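Strike Tips -- Signs & Banners -- Union Household
Search tips, e.g. "glue"

Picket sign tips from my kitchen table

I've been making signs for our local at the Cumham depot through two walkouts and one very cold January rally, and I've ruined enough poster board to have opinions. When the vote came in to go out again, Yara Sfeir called me and said we needed 200 signs by the weekend. We made 176, and I'm still proud of that!

Pencil first, marker second

Sketch your letters lightly with a ruler line top and bottom. Start from the middle letter and work outward -- I know it feels backwards, but otherwise you end up with FAIR CONTRA and a tiny CT squashed up the side. Keep it to 3 or 4 words. People driving by don't read paragraphs.

Put scrap paper under everything. Permanent marker goes straight through thin board and your table will remember it forever (mine does).
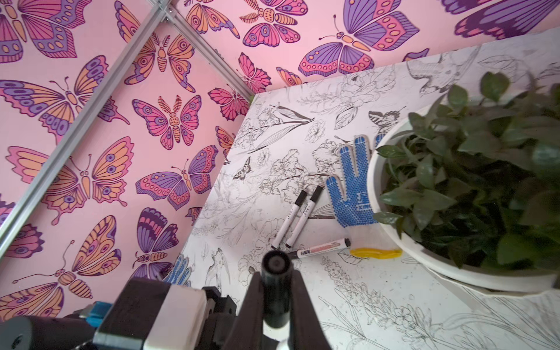
Black marker, butterfly wallpaper.

Fill big letters in one direction, then let them sit 15 minutes before you stack them. If you're using those cheap Moura markers, give them longer, they smear like crazy.

Handles that stay on

Check the rules where you'll be standing before you buy any wood. Gullgate's gate is on a city sidewalk and we were told no wooden sticks at all, so Samer Abu Hammour worked out a handle from cardboard mailing tubes. Flatten the top third, sandwich it between two boards, and run packing tape all the way across. Staples alone will let go in the first good wind.

If you are allowed wood, sand the bottom end and wrap it with old bike tape. Four hours is a long time to hold a splintery stick, and I say that as somebody who spent a lunch break with tweezers.
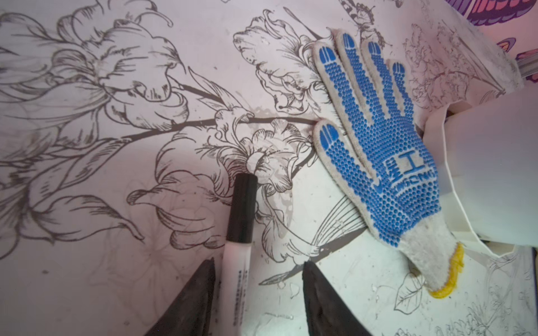
Rain, and saving signs for next time

Clear packing tape over the lettering works fine for a drizzle. For real rain I slip the whole sign into a clear trash bag and tape it at the neck, with the seam at the back so it doesn't run through your slogan.

When the Bralten line ended we threw everything out, and then had to start over for the next one. Now I store them flat under the spare bed with newspaper in between. Leave the dates off and you can use them again!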